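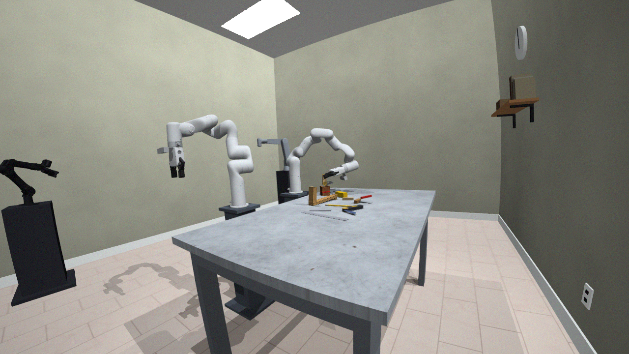 Search this site Go

Home Essays Letters Back Issues About

Who is the open kitchen for?

My building has been converted, emptied and converted again, and the latest owner, a company called Dummont, wants to take out the wall between my kitchen and my living room. The letter came in May. It promised "flow." It also promised a rent increase of 300 dollars a month, in a smaller font, on the second page.

I have been suspicious of flow for a long time. A kitchen makes smoke, grease, noise and dirty pans, and for most of the history of apartments people who could afford a door put one on it. Now we are told the door was a mistake. I would like to know who found this out, and whether they fry fish.

The argument for removing the wall is always about company. You can talk to your guests while you cook! I have talked to guests while I cooked. I burned the onions and missed the end of the story. My guests, being polite, then sat for two hours looking at the colander.

Socorro Montoya, who has lived upstairs for 22 years, let them do hers first. She got a long counter with stools and lost nine feet of cabinets. Her rice cooker now lives in the bedroom closet. She told me she likes the light, and I believe her, because the light is better. She also told me she has stopped making mole, since the smell gets into the couch and stays until the weekend. That seems to me a high price for some light.

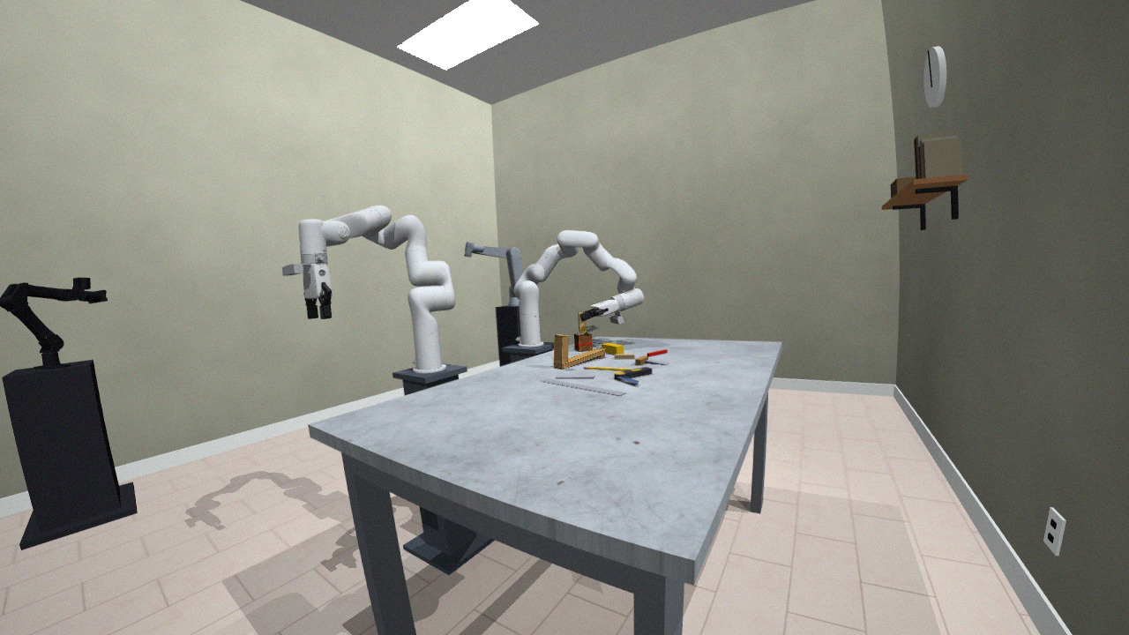
What the brochures leave out

Dummont sent a brochure along with the letter. It shows a model unit by a design firm called Urnen, and there isn't a dish towel anywhere in it. There is a bowl of lemons. I counted the outlets on the floor plan and got four for the entire "cooking and gathering zone," one of them behind the refrigerator.

The same brochure claims that residents of another of their buildings, the Triludero, were surveyed and "overwhelmingly preferred" the open plan. It doesn't say how many were asked, or whether anyone was offered a wall. If you ask people in a small apartment whether they'd like it to feel bigger, they will say yes. I would say yes. That tells you about small apartments and very little about walls.

I'll grant the other side this much. A parent with a toddler wants to see the toddler. Somebody who uses a wheelchair may be glad to lose a narrow doorway. Those are good reasons, and they belong to the people who have them. They don't explain why all 56 units need the same floor plan by next year. 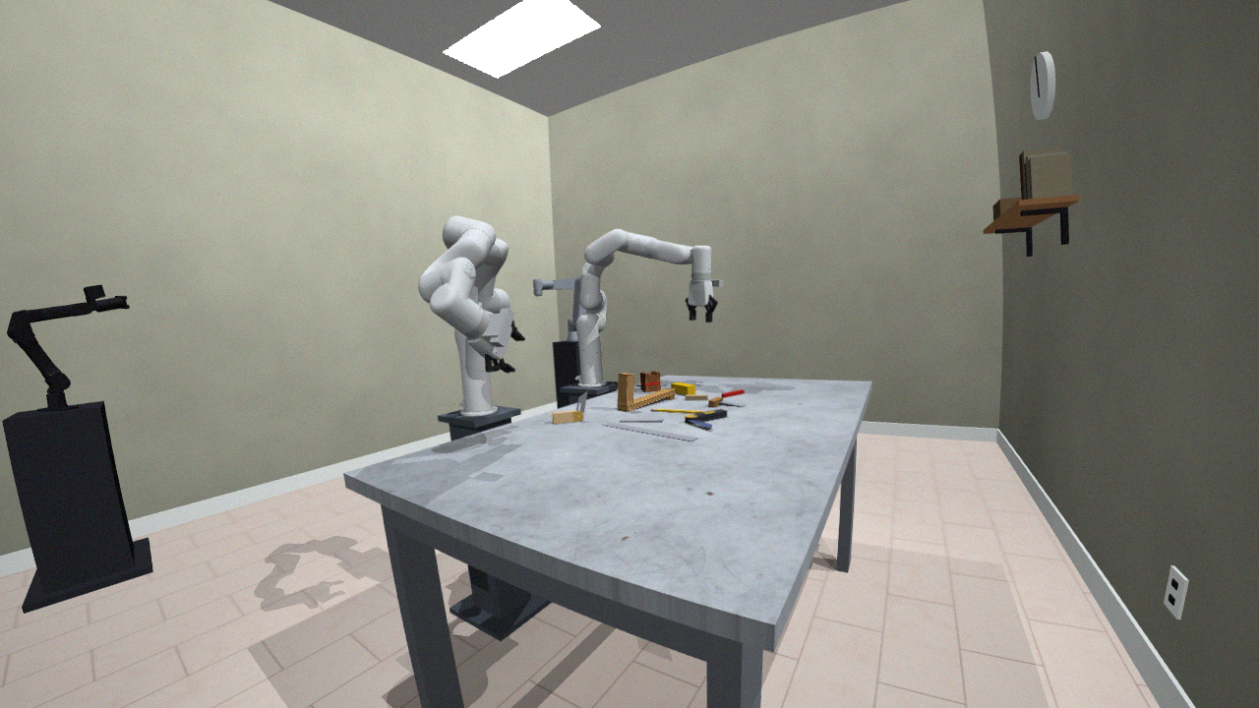

Everything in one room, with the table in the middle.

My own kitchen is small and ugly and has a door that sticks. When the beans boil over I can shut it and finish my conversation. I wrote back to say I'd keep the wall and the current rent, thank you, and I am still waiting for an answer.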